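**Ticket 876: Label printer prints blank labels between real labels**
Opened: 28/03/2020
Reported by: Mi-kyung Choo, stockroom
Assigned to: Wilson Escobar
Site: Neltotbridge, ground floor
Device: Skurnis desktop label printer, the gray one by the stockroom door
Priority: Low (reporter's choice), High (reporter's manager's choice)
Status: Closed, with a grudge

**Original report (Mi-kyung)**

The printer gives me one good label, then one blank, then one good label. Sometimes the text starts halfway down and finishes on the next label, so I have a shelf that says "STORAGE BO" and another that says "X LIDS." I've turned it off and on. I've also turned it off and left it off for a whole lunch, in case it needed to think about what it had done.

I'm halfway through relabeling the shelves and would like to get to the other half before May.

**Wilson**

Thanks, and thanks for doing the lunch step before I could suggest it. Can you tell me:

- whether the labels are the same kind as before
- which computer you're printing from
- what the light on the front is doing

**Mi-kyung**

Same kind. The box says the same thing on the side. I'm on the stockroom PC. The light is green and looks very pleased with itself.

**Wilson**

Ran the sensor calibration from the PC. The printer fed out a strip of blank labels and announced that it was ready. Test page is fine. Printed the same shelf label several times in a row and all of them came out whole. Marking as resolved.

**Mi-kyung**

Reopening. It behaved until you got back to your desk.

**Wilson**

Came down again. Confirmed: good, blank, good, blank. Tried the following.

1. Cleaned the gap sensor with a dry swab. It was filthy. No change.
2. Swapped the USB cable. No change, but the old cable had a bite in it that I'd like to hear more about.
3. Removed the driver and installed it again. The installer asked if I wanted the Skurnis desktop weather widget. I did not. It installed the weather widget.
4. Printed from my laptop over the network. Perfect labels, every one.
5. Printed from the stockroom PC. Blanks.

So the printer is innocent, or at least it has an accomplice. Removed the weather widget.

**Woo-jin Ryu (cc'd by Wilson)**

Check the template as well as the driver. The label software keeps its own page size and doesn't care what you told Windows. We had this at the other building. The template had been made for a longer label and everyone had been trimming them with scissors.

**Wilson**

The template on the stockroom PC is called `shelf_FINAL_new_use this one`. There's another called `shelf_FINAL_old_dont`. They're identical except that the one we're supposed to use has a page length set to twice the label. The one we're not supposed to use is correct.

Mi-kyung, do you know who set these up?

**Mi-kyung**

Ülle did them, but she says she named them the other way around.

**Ülle Paju**

I did name them the other way around. Then someone asked why we were using the old one, and someone else helpfully renamed them. I wasn't consulted. I have the email.

**Wilson**

Switched to the short template. Blanks are gone. The text is now upside down.

**Mi-kyung**

It's very readable if you stand on the other side of the shelf. The other side of the shelf is a wall.

**Wilson**

Rotation in the template is set to 180. Rotation in the driver was also set to 180, which cancels out, and presumably that's how we all lived happily for so long. When I reinstalled the driver it went back to zero. I've put the template to zero too so that nothing is depending on two mistakes shaking hands.

Printed a run from the stockroom PC: right way up, full text, no blanks. Printed the same from my laptop, also good. Turned the printer off, waited, turned it on, printed again. Good.

**Ah-rin Hwang**

Sorry to arrive with a new problem in an old ticket. I print the product labels on the same machine and mine are upside down as of this afternoon.

**Wilson**

Of course they are. Your template also says 180. Fixed it. Is there anyone else with a template I haven't met?

**Ülle Paju**

There's a folder.

**Wilson**

There is a folder. Nine templates, one of them in Danish. Set the rotation to zero in all of them and moved the two shelf ones into a subfolder with the names `shelf` and `shelf_retired_do_not_open`. I'm aware that this is an invitation.

**Cause**

The template page length was double the physical label, so the printer fed an extra label for each job. The sensor calibration hid it briefly because my test labels came from the driver's own test page and never touched the template. Separately, rotation was set in both the template and the driver.

**What to do if it comes back**

- Print from a laptop first. If that's clean, leave the printer alone and look at the template.
- Open the template, go to Page Setup, and compare the length with an actual label and an actual ruler.
- Leave rotation at zero in both places.
- Calibrate after changing rolls. Hold the feed button until the light blinks twice, then let go. Holding it until it blinks three times resets the language to something I can't identify.
- Decline the weather widget. Then check whether it was installed.

**Supplies**

A roll holds 2000 labels. We threw away a good part of one on this ticket, so I've ordered two more from Marinescu. The Husterov rolls in the bottom drawer fit on the spindle but have no gap between labels, only a black mark on the back, and this printer can't see it. Please don't use them. Please also don't throw them out, as Woo-jin has a printer that likes them.

**Mi-kyung**

All shelves done. "STORAGE BO" has been given its X. I kept one of the upside-down ones for my monitor.

**Ah-rin Hwang**

Product labels are fine now too. The one I still have to do is the white canister with the domed lid. The label wants to pucker on anything curved, so I'm going to put it on the side, using the small size. Ülle, which template do I want?

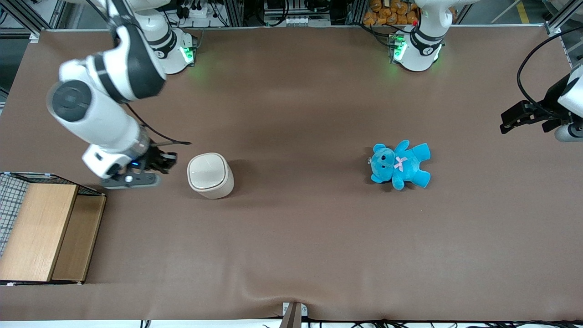
**Stockroom & Equipment Support, Neltotbridge**

**Ülle Paju**

`round_small`. It's the Danish one. Just type over the text.

**Wilson**

Closing. New problems in a new ticket, please, including the cable with the bite in it.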